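Minutes of the Brimerberg case forum mods' meeting, December 23, 2025

I'm typing these up from my own scribbles, so if I got something wrong, post under this and I'll fix it. There were eight of us on the call, plus one who lost sound halfway through and stuck to the chat.

Photo section. We now have 621 pictures in the archive and 63 of them are repeats, mostly the Claltamow harbor shots that get reposted every time a new member finds them. Agreed to merge the repeats into one thread – I said I'd start on it after the holidays. Old replies stay, even the cranky ones.

Sources. Long talk about this one! Some of us wanted to remove any photo with no link to where it came from. Others (me included) felt that would gut the early threads, where half the links are dead anyway. We settled on a "source unknown" tag. New uploads without a source get 3 days and then they come down.
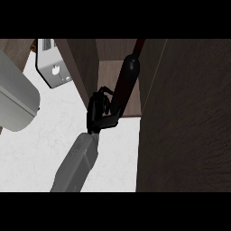
Naming people in the background. The rule stays as it is: no guessing names for anyone who isn't already in the public record. The Bellis hotel thread got out of hand last month and is locked until somebody has time to clean it up.

Hosting. Kirkumard is putting the yearly fee up to 80 dollars. We grumbled and voted to pay it. The donation button stays where it is.

Timeline topic. Skipped, we ran out of time – first item at the next meeting, in February. Please read the pinned draft before then.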